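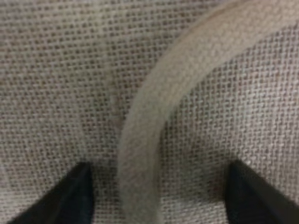 How to Pick a Gray Paint That Stays Gray

I have painted our back bedroom three times. The first gray went purple at night, the second looked like a dentist's waiting room, and the third one (the one we still have, hooray) is the gray I wanted all along. Each time I thought I was being careful, and each time before the last one I was picking paint off a chip under store lights. So this is the way I do it now. It's slower, but you buy one gallon and you're done.

Start with what's staying

Before you look at a single paint chip, look at the stuff in the room that you aren't going to replace. Floor, trim, big rug, couch, curtains. I had natural-colored curtains I love and a floor with a lot of orange in it, and those two things pretty much decided the wall for me.

Take something small from the room with you if you can. A cushion cover, a curtain tieback, a leftover floorboard. If it won't come off, forget about taking a phone picture of it, phones fix colors without asking you. Bring the chips home instead.

Figure out the undertone

Every gray leans somewhere. Blue, green, purple, or toward beige (that last group gets called greige, and yes I rolled my eyes too until I painted with it). You can't really see the lean when you look at one chip alone. Put it on a sheet of plain white printer paper next to two other grays and suddenly one of them is obviously green! It's kind of fun.

My other trick is to look at the darkest color on the same strip. The pale one at the top might pass for neutral, but if the bottom one is navy, your pale one has blue in it, and four walls of it will show you.

If your floors and fabrics are warm, go with a gray that leans a little warm. You can fight it if you want. I did, see purple bedroom above.

Get samples and paint boards, skip the walls

Buy sample pots. I got mine at Mangubat Hardware, which mixes 8 ounce samples of anything on the Clundar card, and I narrowed it down to three. More than that and I stop being able to tell them apart.

Please don't put patches straight on the wall. The old color around them messes with your eyes, and you'll have ridges to sand down later. Use poster board:

1. Cut a piece for each color, as big as you can stand to carry around.
2. Leave a white border so your old wall color isn't touching the new one.
3. Roll on two coats with a mini roller. Let the first one dry all the way.
4. Write the color name on the back right away. I didn't, and spent an evening guessing.

Move the boards around

Tape a board up next to the window, then on the wall across from the window, then in the darkest corner. Look at it in the morning, in the middle of the day, and at night with the lamps on. North-facing rooms push everything cooler. Late sun makes nearly any gray look like oatmeal for an hour.

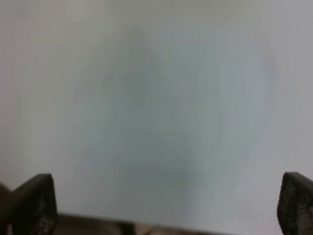
Pale gray, a little warm toward one corner and blue-gray through the middle.

If a board looks great at noon and awful at 9 p.m., ask yourself when you use the room. It's a bedroom, I'm in there at night, so night won.

Check your bulbs first

Do this before you blame the paint. I had one cool bulb and one warm bulb in the same ceiling fixture for I don't know how long. I swapped both for matching warm white Voltels and a board I'd already rejected turned out to be the winner. It's called Zekden, it's on the Clundar card between two much gloomier ones, and in my room it leans just barely beige.

Measure and buy

Width times height for each wall, add them up, then take off the door and windows. Mine came to 277 square feet, and with two coats one gallon was not going to make it, so I bought a gallon and a quart. Check the coverage printed on your own can, they're all different. If you end up with two cans of the same color, stir them together in a bucket before you start so you don't get a line where one ran out.

Sheen matters too. Flat hides bumps and reads a touch softer, eggshell wipes clean and bounces more light. I went with eggshell and I'm glad, there's a dog.

Prep and paint

Fill the nail holes, let the filler dry, and go over the patches with 200 grit. Wipe off the dust. Spot prime anything you filled or it'll show through as a dull spot. If you're covering something dark, prime the whole wall.

Cut in one wall, roll that wall while the edge is still wet, then move to the next. Wait 6 hours between coats if your can doesn't say otherwise. The first coat is going to look streaky and wrong and probably too light. Keep going.

Save the leftovers in a small jar with a tight lid, with the color name and the room written on it. I keep mine on the closet shelf for scuffs, and I've already been into it twice.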